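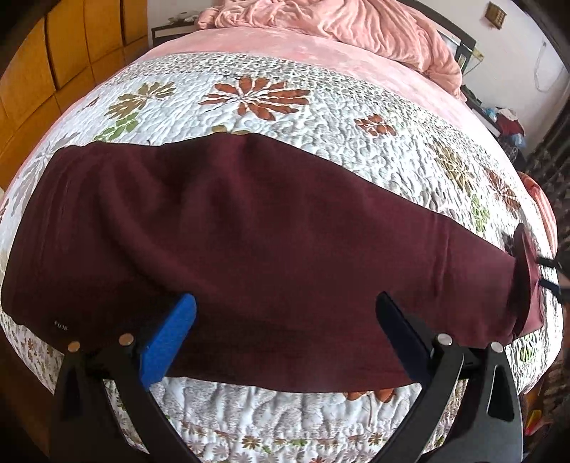 Section 4. Comparing fingertips on the hand-held gripper

By now you should have the gripper body put together, the camera on, and a clean recording or two saved (if not, go back to Section 3, I'll wait). This section is the part I enjoy most, which is picking fingertips. I've been swapping tips on these things since August and I still change my mind, so please treat my opinions as opinions and run the test yourself on whatever you plan to pick up.

I test on clothes, mainly, and I do it on a bed. Big soft garments are where a bad tip shows itself fastest. A mug will forgive you. A pair of knit pants will not!

4.1 What you need

The hand-held gripper, both sides if you have a pair
A set of bare black fingers
A set of the blue rubber pads
The hex key from the Drelero parts bag (the short one, the long one hits the frame)
One long, smooth garment and one thick, fuzzy thing such as a plush blanket
A bed, or a table with a quilt on it
A notebook, or the blank log sheet at the back of this guide

Note: Dark clothes on a light bedspread are the easiest to start with. You'll be looking at the edge of the fabric over and over when you play the clips back, and a dark edge on white is kind to tired eyes. Flowers on the bedspread are fine. I like having some pattern, because it makes it easy to see when the quilt gets dragged along with the garment.

4.2 Fitting the blue pads

1. Switch the recorder off and let the fingers spring open.

2. Wipe the fingertip with a dry cloth. Skip the alcohol wipe, it leaves a film that took me an entire evening to figure out.

3. Push the pad on from the tip until it stops. It should feel snug. If you can turn it with two fingers, it isn't on all the way, so keep pushing.

4. Close the gripper slowly by hand and check that the tips meet.

5. Tighten the frame bolts a little if anything rattles. Just a little - Phúc Nông stripped one on his first try and we had to wait for a new frame.

Caution: Keep your own fingertips out from between the fingers while you do step 4. The spring is stronger than it looks, and it pinches.

Should you pad both fingers or only one? I've gone back and forth. A single pad gives you one side that holds and one side that slides, and sliding is handy for getting under a hem. Two pads hold better once you're there. Thư Trương, who has done far more folding than I have, uses two for everything. I start with one and add the other if the garment keeps slipping out.

4.3 The hem test

You're going to do the same small job again and again with different tips, so set it up the same way every time.

1. Lay the garment across the bed, long side toward you, and smooth it with your palm. A few soft creases are fine.

2. Stand where you can reach both ends without leaning. If you lean, the camera tilts, and you'll hate your footage later.

3. If you have a pair of grippers, pinch the far end with one and lift until the fabric makes a raised fold. Hold it there. With a single gripper, put a book on that end instead.

4. Open the other gripper and bring it in low, tips just under the near edge.

5. Slide forward slowly, close, and lift to about the height of your hand.

6. Count to 8, put it down, and smooth the garment out again.

7. Write down one word: held, slipped or grabbed. "Grabbed" means you picked up bedspread too.

Do 19 lifts for each tip. Yes, it's an odd number, and it's just what fits on one column of the log sheet. Hưng Lục does more, but he also owns a better chair to sit down in afterward.

Note: Go by the log, not by how it felt. I was sure the bare fingers were doing well until I added up my own column.

4.4 What I found

My own log is up to 413 lifts now, all tips together, so here goes.

Bare fingers are thin and get under a hem nicely. They also let go of smooth knit the second you lift with any speed. For stiff cotton I'd leave them on and save myself the trouble.

Blue pads hold smooth fabric really well, and I could lift faster with them. The downside is that they're grabby! On a quilted bedspread they catch the stitching, and I had plenty of lifts where the quilt came up too. Come in at a flatter angle and most of that goes away.

The Prisau tips (the soft gray ones, sold separately) were my favorite on the plush blanket and a bit clumsy on everything else. They're fat at the end, so you end up poking the hem before you get under it. Bình Triệu trimmed his with a craft knife and swears by them. I haven't been brave enough.

4.5 If something goes wrong

The pad creeps off during lifting. Take it off, wipe the finger again, and refit. If it still creeps, the pad is stretched and you need a new one.

The tips don't meet. One finger is probably mounted a notch forward. Loosen its bolt, line it up with the other one, tighten.

Everything slips, even with pads. Check for lint. Pads pick up fuzz from blankets very quickly, and a fuzzy pad is worse than a bare finger. Rinse in plain water and let it dry overnight.

The camera view looks bowed at the edges. That's how the wide lens sees things and you can leave it alone. Malcolm Dawber asked me about this twice, so now it's in the guide.

4.6 Before you move on

Label your clips with the tip name first and the garment second. The Flokenura viewer sorts by the first word, and Section 5 assumes you did it that way. Pick the tip with the best column, fit it to both grippers, and put the spare pads back in the bag with the hex key.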